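4. Laying out the play kitchen

Before you start: the Sonwood catalogue says this set "tidies itself into any corner". It doesn't. Allow a clear table and expect to do most of the sorting yourself. The Laltero set has 60 pieces if you count every loose slice, a generous way of counting.

1. Wipe the table and let it dry. A plain pale top is best, as small pieces are easier to find on it.

2. Put out the big things first – tray, plate, basin. Leave the tray to one side or it will take over the table.

3. Add the cups and bowls. The leaflet asks for 4 place settings. We have never managed to fit them all on one table and suggest two.

4. Put the play food out last. Fruit can go in a bowl or straight on the table. The leaflet has a chart for this (page 229 of the combined catalogue, if you can face it), which you may safely ignore.

Red ketchup, and a strawberry in a blue bowl:

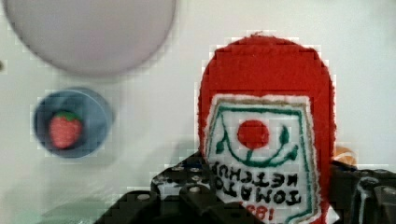
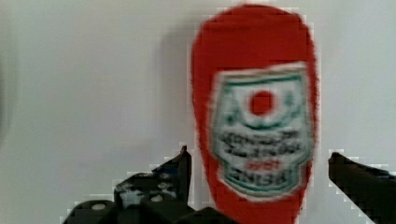
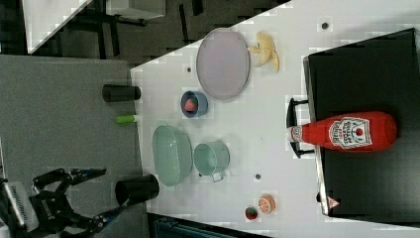 5. Check for anything that could roll. Cups left on their sides and round fruit are the usual culprits, so move them in from the edge.

Note: the Valludau storage box is sold as holding the whole set. Ours closed only with the plate left out. Measure your shelf before buying one.

Caution: keep play food away from the real thing. Pretend sauce and pretend fruit should not share a table with lunch. "Easy clean" on the packaging is no washing instruction – look for a care label on each soft piece, and if there isn't one, use a damp cloth and leave it to air.

For packing away, go to section 5.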